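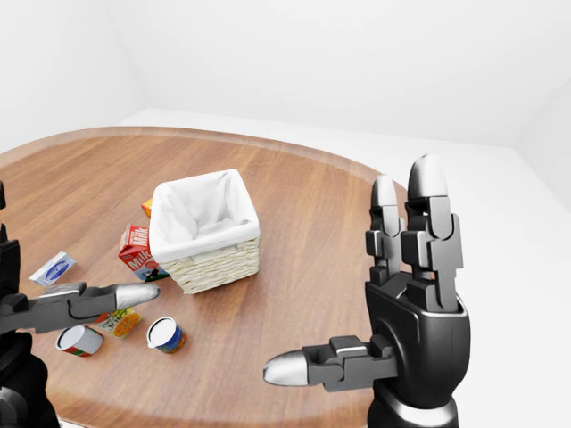 Basket task in simulation, round table. Basket lined and empty, groceries on the left side.

31 August 2025
Packing line notes, Tuvcombe bench

Finished going through the batch logs for the gift basket station. 469 runs in the batch, same basket throughout, item positions randomized. A run is counted as complete when every requested item is inside the liner and the basket has not moved off its mark. 78 percent complete under that rule. Under the rule Karkmont wrote into the first spec (item inside the basket outline, liner ignored) the figure is higher, but I am not going to report it. A liner pulled down into the basket goes back to a person on the real line, so it has to go down as a failure here.

Things checked against the log:

Cans. Standing cans are fine. Cans on their side get nudged before the grip closes and the grasp is then planned on a stale pose. Estari's planner re-reads the pose once per approach. Asked for a second read just before closing.

Milk carton. Gable top is a poor place to grip. Grasps on the body are more reliable. Changed the preferred region in the config, not yet re-run.

Flat boxes. Still the worst group. The fingertips are thick compared with the box, and the hand tends to push the box along the wood. The people at Kanaan slide a flat box to the table edge with one finger and take it from underneath. We have not scripted anything like that.
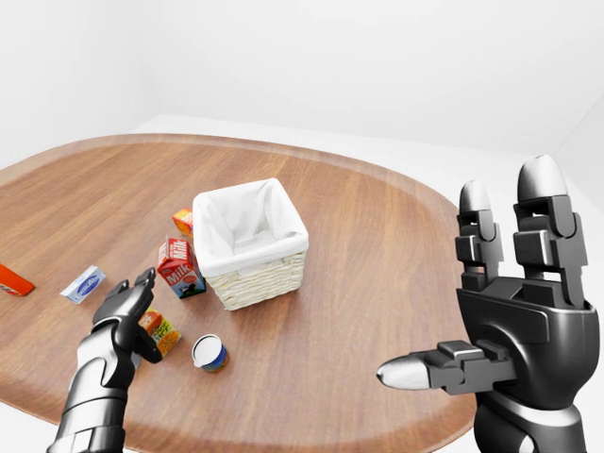
The juice carton is the item I would put on the real line first. Grip width has margin, the carton has stiff sides in the model, and the release height can be set from the basket rim. Model stiffness is too high, though. Actual cartons give under the fingers, and a crushed corner is a reject at inspection. Need the force log from the bench before anything is decided.

Now the part that is not in the spec. I spent two shifts at the Kanaan site on the packing tables to see what the station would replace. The written job is "place items in basket." What the packers do in that time:

- turn items so the printed face shows
- reseat the liner after each heavy item
- pull dented cans and set them aside
- call out when a shelf is running low
- decide what to swap when something is missing

The station does none of these. Placement alone is the easy part of the cycle, and it is also the part they use to look things over. If the hands do the placing, inspection has to become a step of its own with its own time, or it stops happening. The draft layout gives the packer 19 seconds per basket for "finish and check." I timed the finish by itself on the floor and there was very little left over for checking.
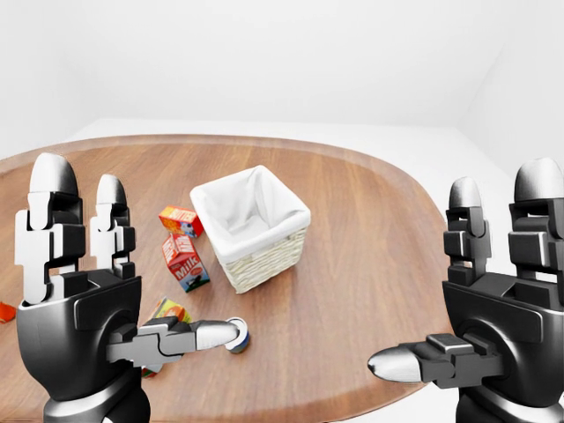 Second issue is pace. At present a packer sets the rhythm, works ahead on simple orders and uses the slack on awkward ones. With the station upstream, baskets arrive at a fixed interval. Two packers raised this before I did. A buffer shelf between the station and the finishing table would give some of it back. Floor space for it exists if the label printer moves. Put this in the change request as item 4.

Third, the exceptions. Failed baskets currently go to whoever is nearest. In the draft plan one person handles them for the whole shift, so that person sees only the bad cases, bent over a reject bin. I have asked for rotation. The shift lead agrees. Karkmont has not answered.

Training is listed as one hour on clearing faults. Too short. It covers the stop button and the restart, with nothing on reading the fault screen. The packers will be asked why the station stopped and should be able to find out without calling us.

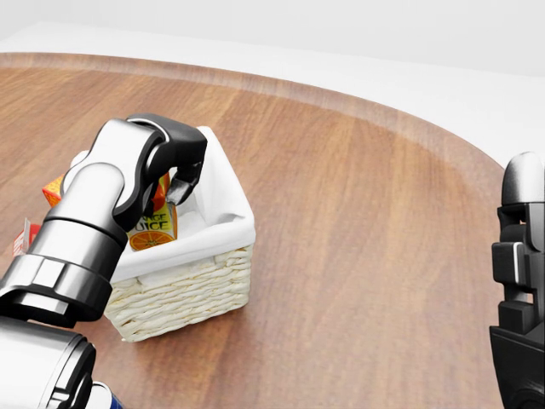 Ignacio Salcedo read the draft and wrote in the margin that the reach over the liner should be slower even if it costs cycle time, and that the packers should be the ones to set the speed limit, from a dial at the table. He would also like the packed baskets graded by people from the finishing table, with our pass/fail hidden from them.

Agreed on the grading. The dial needs a look at the controller, as speed is currently locked in the recipe file. Will ask Estari whether it can be exposed with an upper bound.

To do:
Re-run flat boxes with the lower approach angle, 50 runs.
Re-run milk carton with the new grasp region.
Force log, juice carton, bench.
Redraw layout with buffer shelf, send to Kanaan before Karkmont.
Live trial stays penciled in for November. Change request goes in first.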